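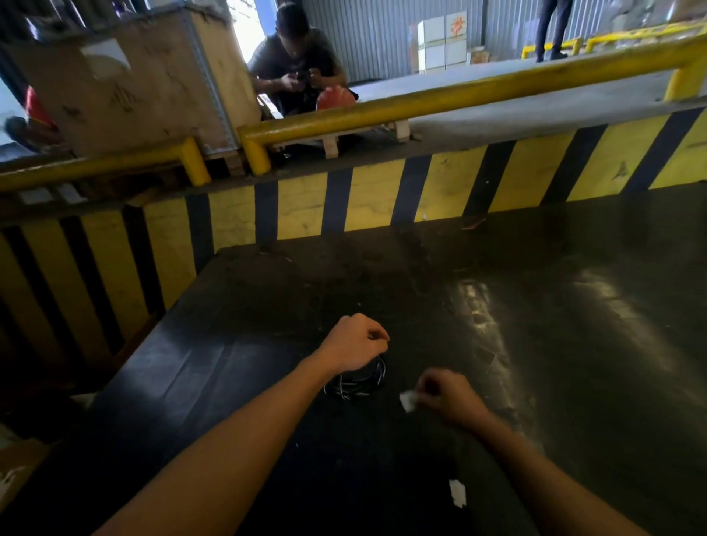 Re: [skaltard-users] segmenter eats the cable when it sits on a dark bench

On 11 February 2022, a list member wrote:

> Hi all, first post, be gentle. We run Skaltard on head-camera video
> of hand work and pipe the masks into Reko to get contact labels
> (which finger touches what, when it starts, when it stops). Works
> great on our light benches. As soon as the bench is dark the cable
> just goes. I get a nice hand mask, and then one giant "surface" blob
> with the coil inside it. Lowering mask_conf to 0.2 gives me the coil
> back plus every wrinkle in the mat. Is there a setting I'm missing or
> is this a retrain job? We're on the December release, stock weights.
>
> Second thing, smaller: small stuff pinched in the fingers flickers
> on and off and Reko logs each flicker as a new grasp. I had one
> clip with 377 grasps in it. The person is not grasping 377 things.

Welcome! And oh boy, do I know this one. I spent most of the winter on it with the Vakulenko clips, which are all black cable on black rubber-like sheeting next to a concrete platform, so pretty much your problem with extra glare on top.

Taking the cable first. mask_conf is the wrong knob (everyone grabs it, I did too). By the time that threshold runs, the coil and the mat have already been merged in the grouping step, so all you do by lowering it is let more junk through. What you want is group_edge_min. The stock value was tuned on light tables, where an object gets a good strong outline. A black coil on black sheeting only gives you those thin pale highlights along the strands, and the grouping step shrugs and calls it texture. I dropped ours from 12 to 5 and the coil came back as its own thing in most of the clips.

The price is that reflections come back too. On our sheeting there are long yellowish-white streaks where the light hits it, and at 5 they turn into lovely confident objects. One of them ran right above the wearer's wrist and Reko happily decided the arm was touching it, for ages. I fixed that with the glare filter, which is in the tree but off by default:

 surface.glare_reject = on
 surface.glare_window = 15
 group_edge_min = 5

It looks at whether a bright patch slides over the surface as the head moves. Real objects stay put on the mat, reflections travel. If your people hold their heads very still it won't have much to go on, so don't shrink the window.

One more trap while you're in that file: if there's anything stripy in view, mask it out for the surface fit. We have a low wall with yellow and black hazard stripes right behind the work area, and the plane fitter LOVES it. Best edges in the whole picture, and it's at a totally different angle from the bench. For a good week I thought our calibration was off. I now draw a rough polygon over the far side by hand on the first frame and let it track from there. Ugly but it works. Same goes for people in the background, by the way: turn on wearer_only or Reko will try to give you contacts for some guy crouching on the platform with something in his hands.

Now the flicker. This is the one I'm less sure about. The case I keep testing on is a little white scrap (paper or tape, I've stared at it forever and still couldn't tell you) hanging from the right fingertips, with the hand slightly blurred. Against the dark mat it's super easy to see. Once the fingers curl over it there's not much left, and with blur on top the mask drops out and comes back as a new ID. To make things worse, there's a second white scrap lying on the mat between the forearms, so the tracker sometimes hops from the one in the hand to the one on the bench! That reads as a release in the log and it's plain wrong.

What I do is hold the ID for a bit if the hand was in a pinch when the mask vanished:

 reko.hold_on_pinch = 9
 reko.reid_max_px = 40

The second line is what stops the hopping. Before these two I had 3,326 contact events over the test set, after it was almost 3,000. So it helps, but I was hoping for a much bigger drop, and I suspect a good part of what's left is the fingers touching each other and being logged as an object. If anybody has looked at finger-on-finger contact I'd love to hear how you're handling it.

As for retraining, try the settings before you go there. I fine-tuned a version on dark benches on Janine (our one decent GPU box, always busy) and it did better on the coil and worse on loose thin strands, the whitish kind that lie across the cable. I never figured out why. Happy to share the weights if you want to poke at them, just don't put them in anything you care about.

Oh, and set your frame step to 1 while testing. At 2 the hold count means twice as long, and I lost an afternoon to that.

Let me know how the glare filter does on your mats.

This archive uses cookies to remember your thread view. By continuing to browse you agree to our use of cookies. Accept | Settings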